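County Voters to Decide on Okgate Recall Rule Changes

04/03/2021

OKGATE — Voters in Okgate will be asked in September whether to make it harder to force a recall election, after a petition to put the question on the ballot was found to have enough valid signatures.

The county clerk's office certified the petition this week. Supporters turned in 4000 signatures and 3843 of them were accepted. The rest were thrown out, most of them for addresses outside the city limits or for names that did not match the voter rolls.

Under the current city charter, anyone who wants to recall the mayor or a member of the city council needs to collect 600 signatures in 30 days. That number was written into the charter when Okgate was a good deal smaller, and it has never been adjusted. The proposed change would replace the fixed number with a share of the votes cast in the last city election, and would require the recall petition to state a reason, such as neglect of duty or misuse of public money.

The city has held two recall elections since the last mayor took office. Both failed. A third petition was started last fall and was dropped before the deadline, when its backers said they would wait for the regular election instead.

The group behind the ballot question, Stustico, began as a neighborhood association on the east side of the city and registered as a political committee last year. In a written statement, it said the recall process had become "a second campaign season that never closes," and that council members were spending their time answering petitions when they should be working on roads and the water system. The statement said the group had no position on any current member of the council.

Opponents see it differently. The Schumacher League, which backed the second of the two recalls, said the change would take away the one tool residents have between elections. It pointed to the council's vote to close the Wasetti branch library, which was reversed after a recall petition began to circulate. "People were ignored at three public hearings and were heard only when the clipboards came out," the league said in a letter sent to council members and posted on its website.

The league also objects to the requirement that a petition give a reason. Its letter asks who would decide whether a reason is good enough, and says the question would most likely end up in court. The city attorney's office has said in a memo to the council that the clerk would check only that a reason is given and that it fits one of the categories in the charter. The clerk would not rule on whether the claim is true. That would be left to the voters.

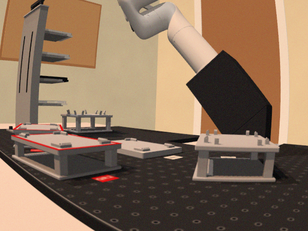
Would the new rule apply to a recall that has already started?

Any petition filed before the change takes effect would be handled under the old rule, with the old signature count and the old deadline. The ballot language says the new rule would begin on the first day of the month after the results are certified.

The council has no power to block the question now that the petition has been certified, but it does get to set the wording of the short summary that will appear on the ballot. A draft is due at the council's next regular meeting. Council members spent close to an hour on the matter at the last meeting without voting on anything. One member wanted the summary to say that the change "raises" the number of signatures, and another said that word was unfair, as the number would go up or down with turnout. The council asked the city attorney to come back with two versions.

Turnout has been a sore point in Okgate for years. City elections are held in odd-numbered years, apart from state and federal races, and fewer people vote in them. Both sides in the recall debate have used that fact. Stustico says a small number of angry residents can tie up the whole city government under the present charter. The Schumacher League says low turnout is a sign that people already feel shut out, and that closing off another path will make it worse.

A proposal to move city elections to even-numbered years came up two years ago and was tabled. It could come back. Several residents who spoke at the last council meeting said they would prefer to see that question on the ballot in place of the recall measure, or next to it. The council would have to act by early summer for a second question to appear in September, and no member has offered a motion.

The cost of a special election is also part of the argument. The city paid for both recall elections out of its general fund, and the second one required a transfer from the street repair account — a decision that drew complaints at the time from residents of the Wasetti neighborhood, where a paving project was delayed until the next year. The league says the cost could be cut by holding recall votes by mail. State law allows mail-only local elections in some cases, and the county clerk's office said it is looking into whether a city recall would qualify.

The September vote will be held at the usual polling places. Residents who have moved since they last voted must update their registration, which can be done at the clerk's counter or by mail. Absentee ballots will be available on request, and no excuse is needed. The clerk's office said voters who signed the petition do not need to do anything further, and that signing it does not commit them to vote for the measure.

Both groups are expected to file their first spending reports before the summer. Stustico has said most of its money so far has come from small donations from residents. The Schumacher League has not yet registered a committee to oppose the measure, though its letter said it plans to do so and to begin going door to door once the summary wording is settled.

Two public forums are planned at the Okgate city hall annex before the vote. Times will be posted by the clerk. Written questions for the forums can be left at the front desk of the annex during business hours.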